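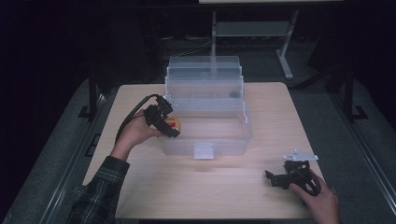 Organizador de plástico translúcido sobre la mesa

Inicio | Tickets | Archivo penal | Ayuda | Salir

Ticket 202 – Fichas de condenados, fondo Valderrama
Estado: abierto (otra vez)

En la base Prultance, el falsificador Drastov figura ejecutado 11 veces. Una habría bastado. Al pedir su expediente de juicio sale error 500.

Primera prueba: reindexar. Ahora consta como indultado y ejecutado, por ese orden.

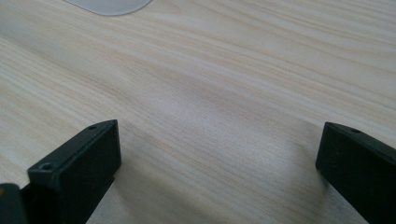

Segunda prueba: desactivar el importador de Orkau y cargar a mano las actas del tribunal. El error desaparece y quedan 2 fichas, con distinto verdugo y la misma fecha. Las he fusionado – el campo «causa de la muerte» dice ahora «duplicado».

Pendiente: restaurar ese campo desde la copia de octubre y no tocar el importador hasta que contesten.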